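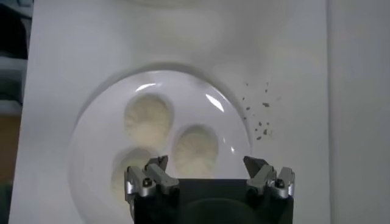
I want to defend the clear glass bowl. I know it is a small subject for an essay, but I have lived in four countries and set up a kitchen in each of them, and the bowl is the only object about which I have never changed my opinion.

My first one I bought in September, the month I moved into the apartment on Lostgate. The kitchen there was white from the wall to the counter, and the light came from the ceiling only. I owned two plates and one knife. In the secondhand shop at the corner there was a shelf of serving dishes, some painted with fruit, some with a gold line, and one transparent bowl which had a sticker for 5 dollars. I took it for the reason that it was the cheapest. I did not think it was beautiful. Today I think it was the most beautiful thing on that shelf, and it took me a long time to see it, which is perhaps natural with a thing you look through.

My argument is simple. A painted dish speaks before the food does. If you put three small pale cakes on a plate with blue roses, your guest sees the roses, and then, if he is hungry, the cakes. In a clear dish on a white table there is very little else to look at. Food that is round and yellowish and a little rough on the surface is not a handsome food, I admit it. Most of what my family baked looked like this. We had no icing and no chocolate leaves. But when such food lies in glass you begin to notice that the surface has small ridges, that one side is paler than the other, that no two pieces have exactly the same shape. You look at it with the patience that people usually keep for expensive food.

My friend Yaneth Cusi disagrees with me, and she disagrees strongly. She grew up with clay and she cooks in clay. For her, glass is a material for hospitals. "Your bowl has no opinion," she told me once, at my own table, while she was eating from it. She believes that a dish must bring something to the meal: weight, color, the memory of other meals. She has a brown pot with a crack in the handle, and when it comes to the table everybody moves the glasses to make space, and I confess that this moment is very pleasant. Nothing similar happens when I bring my bowl.

I have thought about her sentence many times. It is true that the bowl has no opinion. I think this is a good quality in a bowl, and it would also be a good quality in several people I have worked with. But Yaneth's point is more serious than it sounds. She means that a home in which every object is neutral is a sad home, like a rented room. I have seen such homes. The magazines call them calm. There is a white table, a white wall, a gray cushion, and you are afraid to put down your cup. I do not defend this. A white surface in my opinion is only good when it is used, and a surface which is used has crumbs on it.

So let me say something about crumbs also, because here I have a quarrel with the other side. There is a style of setting the table, which I see more and more, where everything around the dish must be perfect before the guests may sit down. My former neighbor, Mr. Benjelloun, was of this school. He wiped between the courses. He wiped while you were speaking to him. He was a generous man and an excellent cook, and I have never been so nervous with a piece of cake in my life. At his table I ate with my left hand under my chin.

I prefer to leave the crumbs where they fall until the meal is finished. On a white table they are very visible, especially the dark ones, and I understand why this disturbs people. But a few crumbs beside a dish are not dirt yet. They become dirt in the evening, when everybody has gone home and you are alone with the sponge. Before that they are part of the meal, the same as the noise and the chairs which are not straight.

The clear bowl is honest in this matter too. It shows a fingerprint, it shows grease, and under a ceiling lamp it shows every place where you did not dry it well. My second bowl was from Kosano, a store which does not exist anymore in my city, and it had a thick rim that caught the light in one long white stripe. I washed that bowl more carefully than any other object I owned. A patterned dish forgives you. I do not want to be forgiven by a dish; I want to know if it is clean.

There is the question of price, and I do not want to avoid it. Recently I saw in the window of Nindach a glass bowl for 231 dollars. It was blown by hand, the card said, and it was a little crooked to prove it. I stood there for some time. I tried to be fair. The edge was very fine, and the shadow it made on the white shelf was finer than the shadow my bowl makes. But I could not imagine putting warm buns in it and passing it to a child, and if a bowl cannot be passed to a child, then for me it belongs to a different category of object, together with vases.

Yaneth, when I told her the price, laughed and said that for this money she could buy clay for her whole street. Then she asked me if there was any cake left. There were three pieces. I put the bowl between us on the table, and she took the biggest one and continued to explain to me why I was wrong.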